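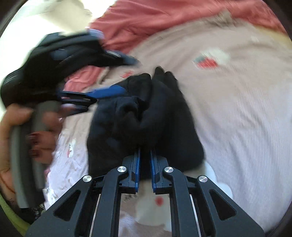
One reader wrote in after the last issue to say that the clothing swap at Erimby Hall would be better if people stopped bringing things they would be embarrassed to give a friend. She had gone home with a cardigan that had a torn pocket, and she wanted to know whether anyone checks the bags before they go out on the tables.

Bags are checked, but quickly. Most of them come in during the last half hour before the doors open, and whoever is at the sorting table has time to shake a thing out, look at the front and put it in the right pile. A torn pocket gets through. So does a zipper that sticks halfway, and so do the small holes under the arm that only show when the sleeve is lifted.

The spring swap will run a little differently. Drop-off starts 2 hours earlier than before, at the side door on Suller Street, and the main room opens once the tables are full. Please bring clothes clean and dry, folded or rolled, in a bag you don't need back. Dark clothes and light clothes can go in together. Shoes should be tied or clipped in pairs. Hangers are welcome only if they are metal or wood, as the plastic ones from the fall swap broke under the coats and we still have a box of the pieces.

There will also be a mending table this time. It will stand near the kitchen hatch with two sewing machines on it, plus hand needles, thread in the usual colors and a tin of odd buttons. Anything with a small fault can go there with a note pinned to it saying what is wrong. A hem that has come down or a missing button is fine. Please don't leave anything that needs a new lining or a whole new zipper. The Hunik repair shop will take those at its own prices, and its card will be on the table.

Before you pack a bag, it helps to lay each thing flat on the bed in daylight and go over the seams. Navy and black are the worst for hiding marks. A stain that can't be seen under a ceiling light will often show up by a window, and lint shows up everywhere. Check the inside of the collar and the cuffs, then the pockets. At the last swap the pockets gave us house keys, a library card and a good pair of reading glasses, and the glasses are still in the office if they are yours.

A few people asked what happens to the clothes left at the end. At the fall swap 898 items came in, more than we had tables for, and what nobody took went to the Buzatu thrift store the next morning. The store has asked us to hold back bedding and pillows this time - it has no room for them until June. Towels are still wanted, even thin ones.

The entry rules are the same. You don't have to bring anything to take something, and there are no tokens. We do ask that people take no more than 3 coats per household in the first hour, and that strollers be left in the front hall so the aisles stay clear. Changing space is behind the stage curtain. There is one mirror there and one by the coats.

The reader with the cardigan has since sewn up the pocket and says she wears it most days. She would still like the bags checked.

Spring dates are on the door at Erimby Hall and will be in the next issue.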